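Workshop notebook
Filed under: Bench notes / Gears
Home | Notebook | Parts | Archive | Search

Tuesday, after lunch. Gear plate on the gray cloth again. The Dastis drawing says the small spurs slide onto their pins with finger pressure. I doubt it. The drawing also had the plate as part 207 and the parts list has it as 31, so somebody copied something badly and I'd like to know what else got copied with it.

The cloth still wrinkles. Ruiz-Ortega swear a flat cloth is good enough under a plate this size – maybe, but I want to see it on a bare bench before I believe that.
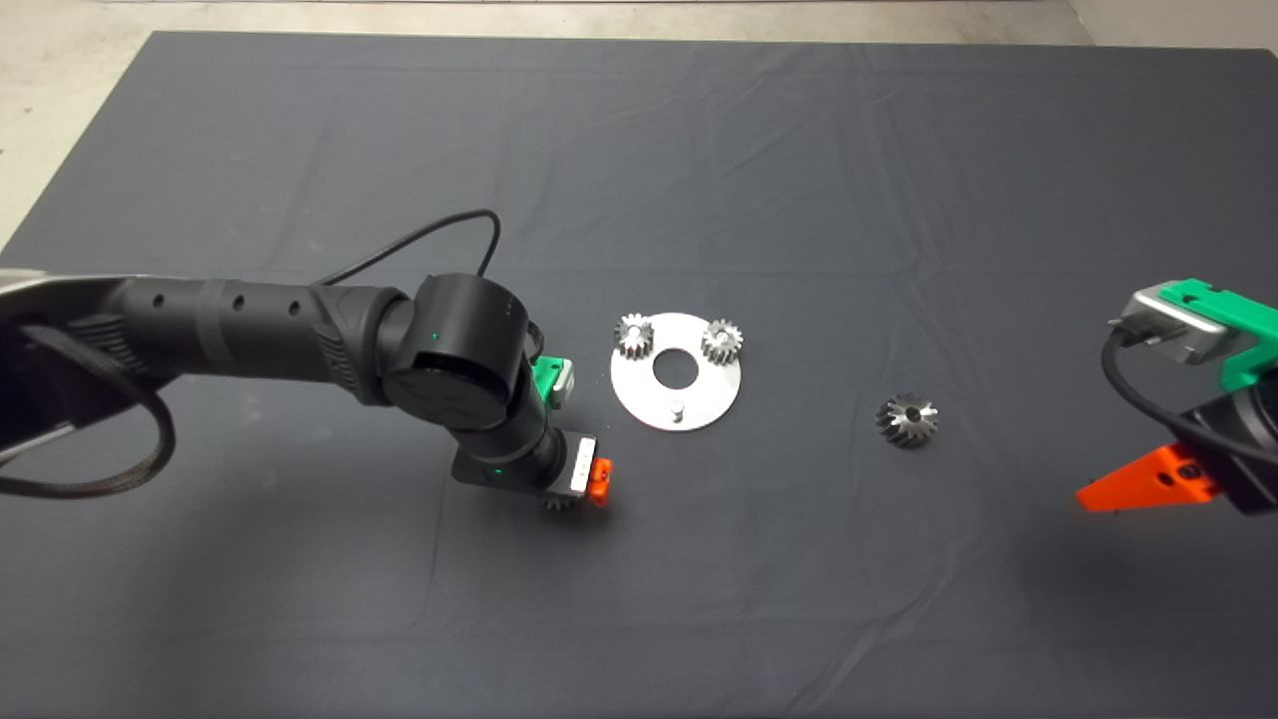
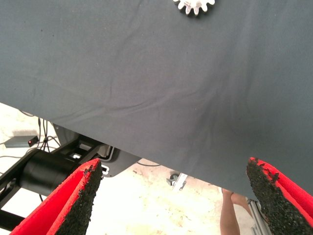
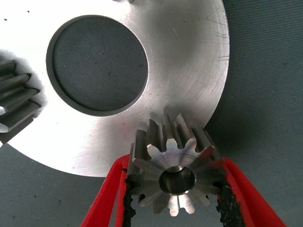
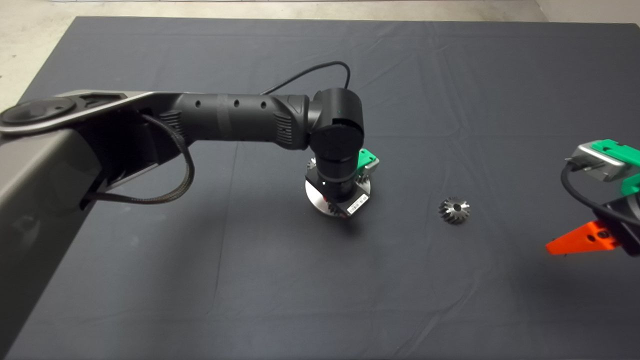

Gears and the gray cloth, bench 31. Scratches near the rim of the plate show in the third one.

Not convinced the scratches are only cosmetic. Run a fingernail over them before blaming the pins. Bore sizes still to be checked with the good calipers, and I'm not taking the Praltard sheet's word for the big gear either.

We use cookies to remember your settings. Accept | Decline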